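Why Is There a Hole in My Sock?

Your sock did not get a hole overnight. It has been working on it for weeks, quietly, inside your shoe, where you couldn't complain.

Cloth looks solid, but it is mostly a clever arrangement of string. Each piece of string, called yarn, is made of lots of tiny hairs twisted together. The hairs are called fibres. In a cotton sock they came from the fluffy part of a plant. In a woollen sock they came from a sheep, who was not asked.

One fibre on its own is weak. You could snap it without putting down your sandwich. Twist a whole bunch together, though, and they grip each other so hard that you can tug with both hands and get nowhere.

Now for the two main ways of turning yarn into something you can wear. Weaving sends one lot of yarn over and under another lot, like a very patient snake crossing a very long fence. Your jeans are woven. Knitting makes loops and pulls more loops through them. Your socks are knitted, and so they stretch over your heel and then spring back.

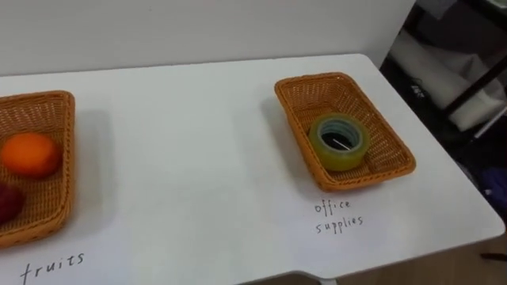 Weaving is the older trick, as far as anyone can tell, and it doesn't need yarn at all. People have woven reeds, bark, grass and strips of plastic. If it bends and doesn't mind being bossed about, somebody has probably made a mat from it.

Back to your sock. Every step you take rubs the fabric between your foot and your shoe. Each rub breaks a few fibres, and the broken bits wander off to become fluff. (Some of it is between your toes. Go and look, we'll wait.) The yarn gets thinner until one day it snaps. Because knitting is all loops holding on to other loops, one broken loop lets go of its neighbour, and your big toe comes out to see what the fuss is about.

Long toenails speed things up. So does sliding down the hallway, but we both know you won't stop doing that.

A small hole can be darned. To darn, you sew a row of threads across the gap, then weave another row over and under them. You end up with a tiny woven patch in the middle of a knitted sock, usually in the wrong colour — grey if the sock is red, and red if the sock is grey.

Words by Rhona Strachan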